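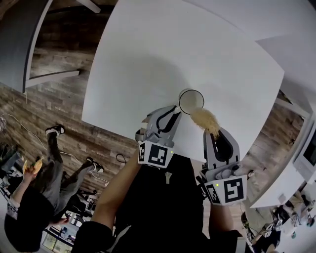
Nataša Dimitrov 试用两周后留言说，她最满意的是这个软件肯承认自己没看懂。她以前用的那套，标记块转过去一个角度，轨迹就飞到天花板上，置信度还写着满分。

我们把这段话抄在产品页上，销售部不太高兴，他们想要一句更响亮的。

Biltix 轨迹工作台 2.4
手持夹爪示教数据的对齐、清洗与回放软件

它做什么
读入头部视角的广角视频，先校正畸变，再解算左右夹爪上方形标记的位姿，输出两条带时间戳的六自由度轨迹。桌边被镜头拉成弧线也没关系，标定文件里都有交代。标定文件丢了，那就有关系了。

颗粒物模式
倒米、倒豆子这类任务，物料没有固定轮廓，普通的物体跟踪会很忙，忙完什么也没留下。本模式不追单粒，只估计料流的方向和落点，再与夹爪倾角对照。透明杯子单独处理：系统找杯口，不找杯身。杯口也找不到时，该段标为“待人工”，不会替您编一个杯子出来。

多人同场
画面里出现别人的标记块时，软件按编号归属，不会把同事的左手接到您的右手上。1.x 版会。那一版的用户手册里管它叫“协作模式”。

规格
标记编号上限：246
单次导入片段上限：2060 段
轨迹断点自动补全：最长 9 帧，再长就留空
导出格式：CSV、HDF5、Belkadi 回放包
运行环境：Linux，需独立显卡
界面语言：中文、英文、法文（法文由 Nawal Ait Brahim 校对，比中文版客气）

已知问题
标记被前臂完全挡住时，恢复跟踪后的第一帧可能跳动。
深色衣物与夹爪内侧深色垫片对比不足，分割边缘会发毛。
进度条走到 58% 会停一会儿。它在写缓存，请不要关窗口。

授权
按工位计费，学校另有价目。Arora 标定板需单独订购，用办公室打印机自己打也行，请先确认打印机没有勾选“适合页面”。

试用版功能完整，导出文件带水印。申请时请附上一段您认为最糟糕的素材，漂亮的我们已经够多了。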